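Color Temperature Belongs on the Front of the Box

By Åsmund Ljungberg
May 16, 2023

The lamp aisle at my nearest hardware store sorts its stock by base type, then by wattage equivalent, then by price. Color temperature, the property that decides how a room looks after dark, is printed on the back panel in type smaller than the recycling notice. I think this is the wrong order, and that stores and manufacturers could correct it at almost no cost.

The number is given in kelvins. A lamp at 3000 K gives a warm white, slightly cooler than the incandescent bulbs most of us grew up with. At 4000 K the light is neutral and suits a workbench. Above 5000 K it starts to look blue in the evening, particularly against painted walls. These differences are large. Two lamps of equal brightness and different color temperature, side by side in one ceiling fixture, will bother people who have never heard the word kelvin.

Packaging deals with this through names. Soft white, warm white, bright white, cool white and daylight are all in use, and they don't mean the same thing from one maker to the next. I bought a Sornel lamp and a Brorholm lamp in January, both labeled warm white, for the two sconces in my hallway. They did not match. The Sornel was 2700 K and the Brorholm was 3000 K, and both boxes were accurate once I had turned them over and found my glasses.
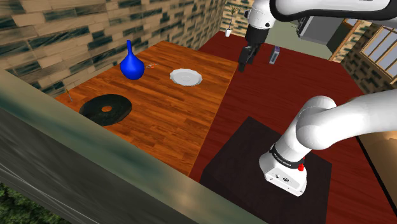

The usual defense of the names is that shoppers find them friendlier than a number. I doubt it. The same shoppers handle shoe sizes, motor oil grades and sandpaper grit without help. Grit is a good comparison: the figure is large, it is on the face of the sheet, and people learn the two or three values they need.

A second objection is that color temperature leaves out a good deal. This is correct. It does not describe color rendering, and two lamps with the same rating can treat skin and wood quite differently. Rainer, to its credit, prints both values on the front of its reflector lamps. But an incomplete measure in large type is more use than a complete one in a data sheet, and the rendering index can follow later.

Retailers could act first. When the Tunau store across town rearranged its lamps, it put them in four bays by color temperature, with base type sorted inside each bay. I found a match for the hallway in a few minutes – most of that time went to locating the candelabra base.

What I would ask for is modest. Print the kelvin figure on the front panel, at the same size as the wattage equivalent. Print it again on the lamp itself, near the base, where it can be read when the box is long gone. Many lamps already carry it there in pale gray on white, and a darker ink would do.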